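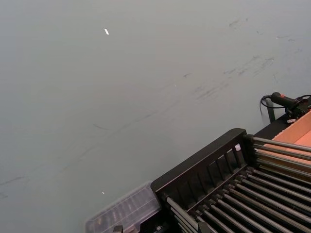 Scuffed table, metal rollers, a bit of cardboard. The packing corner.

I pack boxes for a small mail-order shop called Leltetti. We sell sewing notions and craft kits, and in July I wrote a short post asking whether a machine could do my job yet. I got more replies than I usually do, so I have been paying closer attention since then.

Moving a box is the easy part. Rollers have been doing that for longer than I have been alive, and you don't need a computer for it. Push the box and it goes. If my whole job were getting a sealed box from one end of the room to the other, I would have been out of work years ago.

Most of my time goes into what comes before the seal. A bag of buttons slides around when you pick it up. A folded pattern catches on the flap. Zippers come tied in bundles and the ties break. On a busy day I do about 400 orders, and maybe a third of them need some small fix that I don't think about until somebody asks me what I do all day.

Bo-ram Ki, who used to work the bench next to mine, now works for a company called Skillemden that tests robot arms for places like ours. I asked her how it was going. She said their best arm can fold and close a carton if the carton is in good shape, and that it takes 13 seconds. I take 3. She also said it doesn't get tired and I do, and I had no argument with that – by four in the afternoon I am slower than I was at nine.

The trouble starts with a bent flap. I press it flat with my thumb and keep going. Their arm stops, tries again, and then waits for a person. She expects that to get better. The picking is further off, in her opinion, and anything in a soft bag is further off than that.

Home is the same story. My neighbor Nivaldo Magalhães has 2 robot vacuums, one for each floor, and he still picks up the socks and cables before he runs them. They do a good job on the floor. He would like something that picks up the socks.

So my answer is some of it, on a good day, with someone standing close by. I'll ask Bo-ram again in the spring. Next post will be about tape guns, as a few of you asked.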